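Sorting the bedroom textiles this month, one post per item. Notes are for my own reference, but the thread is open. 1/

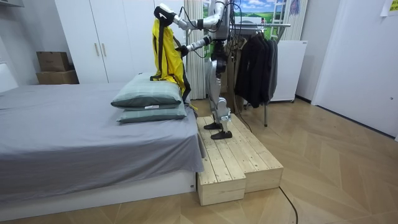

Yellow piece with the black straps, held up over the pillows. Gray sheet, checked pillowcases.

2/ Yellow with black straps goes first. Strong yellow next to black is the pairing I trust least in a shared load, so it gets washed alone, cold, inside out, straps fastened or tied so they don't wrap around everything else.

3/ Folding anything with straps: hold it by the top corners, let it hang until the panel is straight, then lay it face down. Straps go flat on the back before the first fold. If they go in last they leave ridges.

4/ I use the bed as the folding surface. A table is better for the lower back, but the only table in the Hirano apartment is 2 feet wide and most garments overhang it.

5/ For this to work the sheet has to be smooth. Any wrinkle underneath transfers to the fold line. Pull from the foot end, then the sides, then leave it alone.

6/ Gray sheet is the Flakunham flat, bought in October. It drapes well over the mattress edge and covers part of the white base. No pilling so far. It did shrink slightly in length on the first warm wash — buy one size up if your mattress is deep.

7/ Pillows: stacked at the head end, one on the other. The checked gray-green covers have a darker piping, and piping is where lint collects. Brush it before washing, not after.

8/ Pine boxes next to the bed. Slatted, unfinished, two heights, so they work as a step. I have left them raw. Knots may bleed a little resin in a warm room, so no pale fabric goes directly on the slats.

9/ If you do want to finish pine like this, sand along the grain and stop there for a day. I had Merach hard wax oil on a shelf in the last place and it took roughly two weeks to stop smelling.

10/ Storage after folding: Derkisport zip bags for off-season pieces, open shelf for the rest. Strapped items get stored flat. Hanging them by the straps stretches the straps.

11/ Remaining: towels, the winter duvet cover, one bag of unmatched pillowcases. Towels next, probably after 8 pm when the washer is free.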